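Thursday, late. Posted by the author

Up at 5 bc the dog heard the garbage truck. No going back to sleep after that. Made coffee, burned the first toast, ate it anyway.

Choir stuff first. The July concert is in Cudton and I still don't have the alto part for the second half. Called the office twice. Somebody is going to scan it "this afternoon", which is what they said Monday. I've been singing along to the soprano line in the car and now I can't un-hear it. We've got 3 rehearsals left and one of them is the night of the school thing, so really 2.

Then the kitchen floor. Goicoechea came back with a quote, $170 to patch the bit by the back door, and that's without the threshold strip. I said yes. Too tired to shop around. They can come next week between eight and noon, so there goes a morning.

Lunch was leftover beans and the end of the good cheese. Read a few pages of the Tultavness book on the step while I ate. Still don't like the brother. Everyone at the library said it picks up in the middle and I'm well past the middle. Might skip to the last chapter, no shame. The part with the ferry was good though, the fog and the old woman with the goose. More goose please.

Walked out to Bumwood and back after, nearly 35 minutes each way with the stroller-width path all mud on the low side. Wet socks. Blackberries are still hard and green but there's going to be a ton of them. Saw a heron standing in the ditch like it was waiting on a bus. Dog didn't even notice, he was busy with a stick he then dropped a block from home and wanted to go back for. We did not go back for it. Sulked all the way up the hill (him, then me).

Paperwork tonight. The dining table has been under a pile since spring, bills and seed packets and sheet music all in together, and I found the water bill in with the hymns, overdue of course. Paid it. Threw out a whole grocery bag of junk. Want something upright to sort the rest into so it stops sliding onto the floor, been looking at desk organizers online for an hour when I shoud have been filing.
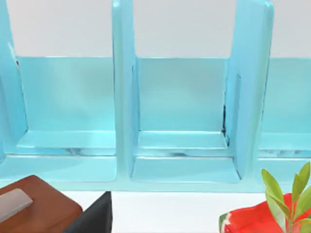
Light blue, tall dividers. Would fit the music folders I think.

Anyway. Didn't buy anything. Measured the shelf, lost the piece of paper I wrote it on, measured again. Then my sister called and that was the evening, she's repainting again and wants the ladder back. It's behind everything in the shed. Told her Sunday maybe.

Need to remember: stamps, dog pills, ask about the alto part AGAIN, move the chairs out of the kichen before the floor people come. Library book due too, or renew it.

Rain started just now. Windows in the car are down. Going out in my slippers.

Last updated: Thursday, 11:40 pm

Contact | Copyright, all entries by the author | Back to top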